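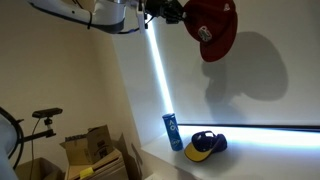
Dark red cap with the round patch on the front.

December

Ate at Hitum tonight, finally. It opened in the old tire shop on the corner and I have walked past it most evenings since the sign went up. I got there a little before seven and sat at the counter, facing the grill.

Started with the leek soup. Thick, a lot of black pepper, served with a heel of rye bread that had been rubbed with garlic. I would have been fine with that and a second piece of bread. Then the pork shoulder with white beans. The pork was good, dark at the edges and soft in the middle. The beans needed salt and there was none on the counter, so I asked for some and got a small dish of it right away. 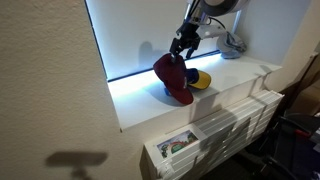

D. Siddiqui

The bill was 38 dollars before the tip, with one glass of cider. Dirkeo would have been less, but Dirkeo has dropped the fish stew and the potatoes are not what they were in the spring. I will still go there for lunch.

Dessert was a pear cake. Too sweet for me, and the pears were cut so small that I lost track of them. The woman two seats down had the rice pudding and scraped the bowl. I'll get that next time.

Walked home the long way by the river. Cold, no wind.
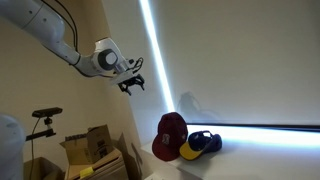
I wrote down what I could remember of the soup before bed. Leeks, potato, stock, maybe a little mustard at the end. I have 400 grams of leeks in the fridge and half a bag of potatoes, so I can try it tomorrow without going to the store. The rye will have to be the sliced kind from Gritetti unless I get up early enough for the bakery.

Also need to order more peppercorns. The last jar went faster than I expected, mostly on eggs.

Heartburn now, from the cider I think. Took a tablet at eleven. Going to read a few pages and turn the light off.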